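Notas para la ponente: Homa Kermani
Sesión de la tarde, sala Eker. Duración prevista: 13 minutos más preguntas.

Apertura

Agradecer a la organización y a Dastotel la invitación. Presentar el proyecto Sundgate en una sola frase: enseñamos a un brazo robótico a manipular prendas de ropa mediante demostraciones realizadas por personas. Indicar que la intervención se limita a la recogida de demostraciones; el entrenamiento de los modelos se trata en la ponencia siguiente.

Dos formas de demostrar

Guiado manual. La persona operadora toma el brazo y lo conduce por la trayectoria deseada. El aprendizaje es rápido y el contacto se percibe directamente. Inconveniente principal: el cuerpo de quien guía entra en el campo de la cámara y esa información no estará presente cuando el robot trabaje solo.

Teleoperación. La persona permanece fuera de la zona de trabajo y dirige el brazo a distancia. Las imágenes quedan limpias, pero se pierde el tacto. Conviene detenerse en este punto, pues suele generar preguntas.

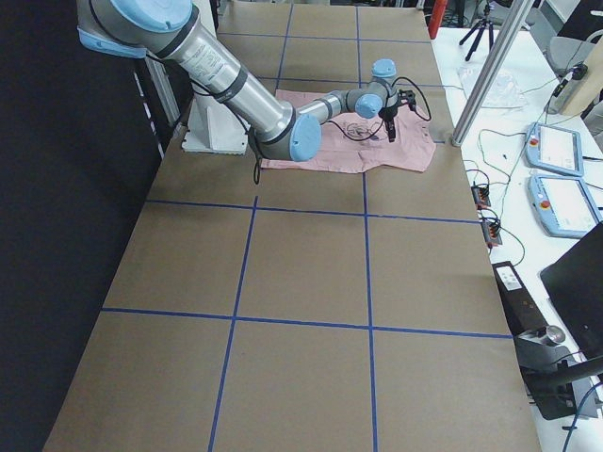 La tela constituye un caso exigente. No conserva la forma, se arruga de manera distinta en cada intento y obliga a decidir el punto de agarre antes de cerrar la pinza. Un operador experto corrige sobre la marcha; esas correcciones tienen valor y no deben eliminarse del registro.

Mencionar la cuadrícula de cinta sobre la mesa: en nuestro protocolo, la posición inicial de la prenda se asigna por sorteo a una de las casillas. Antes de adoptar esta norma, los operadores tendían a colocarla siempre en el mismo sitio.

Datos de la campaña

Más de 200 demostraciones registradas entre marzo y junio, a cargo de seis operadores. Se descartaron 76, en su mayoría por pausas prolongadas o por agarres de dos capas de tejido a la vez. Leer las cifras despacio.

(Si el tiempo apremia, omitir el párrafo siguiente.)

El protocolo Seneviratne, que rige la formación interna, exige una sesión de práctica sin grabación antes de cada turno. También fija descansos obligatorios: la calidad de las trayectorias disminuye con la fatiga antes de que el operador lo advierta.

Cierre

Recordar que el manual de operación puede solicitarse por escrito a la secretaría del proyecto. Ceder la palabra a la moderación para el turno de preguntas.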